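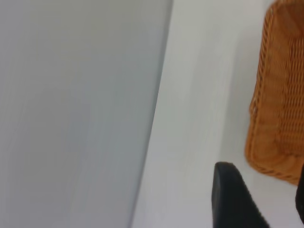
Figure 2. Wrist camera view during an approach to the wicker basket. Both gripper fingers are visible at lower right.

3.2 Wrist camera and finger geometry

The arm was assembled in the shared workshop at Sturitz from a Skastel kit, with the stock end plate replaced by a bracket cut on site. The camera is fixed to this bracket and turns with the gripper, so the position of the fingers in the image depends only on how far they are open. We placed the camera off center to clear the finger drive. As a result the fingers enter the image at the lower right, and the second finger is only partly visible at wider openings (Figure 2).

The bracket was first printed and then remade in 15 mm aluminum bar in February, after the printed part crept under load. Calibration was repeated after the change using 31 poses of a flat target.

Woven objects gave more trouble than smooth ones. The openings in a wicker surface return many short edges, while the rim is the part the fingers have to reach. We therefore fit a curve to the outer contour and ignore detail inside it. On a bright work surface the contour separates well by color, even with mild blur. The straight boundary between a gray surface and a white one is also a strong edge, and is rejected by a limit on minimum curvature.

Approach speed was set to 50 mm/s up to the last waypoint and halved after it. A total of 210 approaches were logged with these settings. The Comotach controller records the joint angles at each image, and the two streams are matched by time stamp before any fitting is done.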